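Grasping from simulation: what the numbers do and don't say
Speaker notes, Titenberg workshop, 2025-09-20
Slot is 20 minutes including questions. Keep moving.

Opening

Thank Dörte Kleinschmidt for the invitation. Say early that I'm here as the awkward one. Krešimir spoke before lunch about how well the Fasik grasp planner does in simulation. I worked on the same set of trials and I believe his figures. I'm less sure what they are figures of.

Ask the room: who has trained a grasping policy only in simulation and then run it on a real arm without touching it again? Wait for hands. Carry on whatever happens.

What we ran

- 2,642 simulated grasp attempts, all with the same arm model, all into a bin.
- 1,494 of them scored as a success by the planner's own check.
- The check: object leaves the floor of the bin and stays between the fingers until the arm stops. Nothing is said about where it was held or how hard.

Say this slowly. People write down the second number and forget the third line. A toy held by one wheel counts the same as a toy held square across the body.

Tanvir Matubbar built the object set. Credit him by name, he spent most of May on the meshes and it shows. My complaint is with the scoring and he has heard it many times.

Stills from the runs

Leave each one up long enough for the back row. No need to talk over all of them.

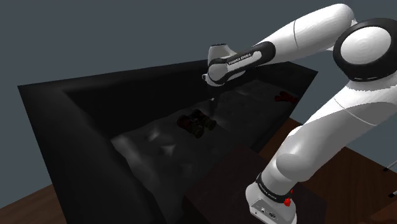
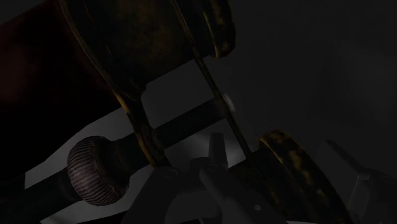
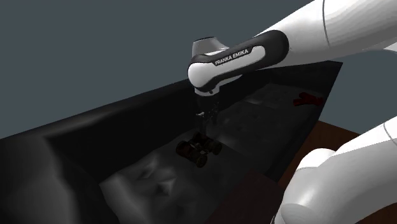

What I want people to take from these

First and third: the fingers are pointing down at the thing to be picked up, with the other object, the red one, well away from them. That is a kind layout. A bin in a sorting hall has things leaning on each other, and the one you want is underneath.

Second: look how close the finger is to the shaft, with the strap and the knob right there too. A small error in position and it's a different grasp, or no grasp at all. In simulation we know the position exactly. On a bench we get it from a depth sensor, and dark or shiny metal is where a depth sensor does badly. If someone asks "how badly", say it depends on the sensor and move on. Don't get drawn in.

Also worth saying: the mottled metal finish looks lovely and tells the contact model nothing. Friction is one number per object in our setup. Birgit Kasten asked me once whether the tarnish was rough to the touch. It isn't anything to the touch, it is a texture.

The check I would like to see

We took 300 of the scored successes and ran them again with the object pose shifted slightly and friction lowered. I'm not showing a percentage today. Eckhard Harms found a fault in how the shift was applied - it moved some objects into the bin wall - and until that is rerun I don't trust the result, even though it agrees with me. Say that last part. It's only fair.

What I can say without the rerun:

- One pose and one friction value per attempt is not enough to call a grasp stable.
- A success rate should come with the success test printed next to it.
- Thin objects and wheeled objects should be reported on their own and kept out of the average.

Likely questions

"Is this a problem with the simulator?" No. The simulator does what we asked. We asked for too little.

"Does any of it transfer?" Possibly. The Diekmann bench was meant to answer this and hasn't run long enough. I would sooner say I don't know than quote a good afternoon.

"Would more attempts help?" More of the same attempts, no. Messier bins, yes. Point to Tanvir if they want the object files.

"Are you against simulation?" Someone always asks. I use it every day. I would like us to stop putting the score in the title of the paper.

If there is time left

Show the Wusodov slide with the two scoring rules side by side. If there isn't, skip straight to contact details and give the clicker back to Dörte.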